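Thread on garment shrinkage, as promised in February. Mostly cotton jersey, mostly T-shirts, and mostly what the care label does and doesn't tell you.

Jersey is a weft knit. The loops run in rows, and the machine that makes the fabric keeps it under tension from start to finish. After dyeing it is wet, heavy and stretched lengthways. If it is dried in that state, the stretch stays in until you wash it.

So most of what people call shrinkage is relaxation. The yarn itself gets very little shorter. The loops go back to the shape they would have had with no pull on them, so the body gets shorter and sometimes a touch wider.

Mills deal with this by compacting. Damp fabric is pushed lengthways between a roller and a heated shoe, or against a thick felt, before it is cut. Good compacting takes out most of the length loss. Hurried compacting looks the same on the shop rail.

I keep a record of my own washes. It stands at 1117 garment washes, in a spreadsheet with too many columns. Each shirt is measured before its first wash, then after washes one, three and five. Same machine, 40 degrees, same powder, dried flat.

Measuring points: body length from the high point of the shoulder to the hem, chest width 2 cm below the armhole, and sleeve length from the shoulder seam. Lay the shirt on a hard surface and smooth it with the flat of your hand, without pulling. A bed is no good for this.
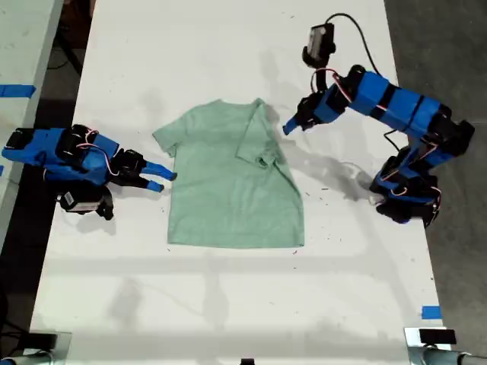 Clurko replied that the hem is a poor reference, as it often twists after a few washes and the length then depends on which side seam you measure beside.

Fair point. The twist is called spirality. Single jersey made from lively yarn leans over as it relaxes, and the side seams wander to front and back. I take body length at both shoulders and record the mean. If the two differ by more than 2 cm I mark the shirt as twisted and leave it out of the length figures.

Of the 126 shirts in the record, 19 are marked as twisted. All of those have side seams. The tubular ones may well lean too, but with no seam to follow I can't see it.

Two brands for comparison. Grulano prints a shrinkage allowance on the swing tag, and my shirts from them have stayed inside it. Citlow says "pre-shrunk" and gives no figure. The word has no fixed meaning on its own, so I treat it as decoration.

Tumble drying is a separate matter. Heat does some of it, but the tumbling does more: the loops are knocked about while damp and settle closer together. A shirt that was stable after five flat dries can still lose length in its first tumble.

Can you get it back? Partly. Wet the shirt, spin it lightly, pull it lengthways by hand and dry it flat. That puts tension back into the loops, and the next wash will take it out again — fine for an evening, no use as a repair.

Polyester blends next, once I have the fifth wash done on the Lau shirts.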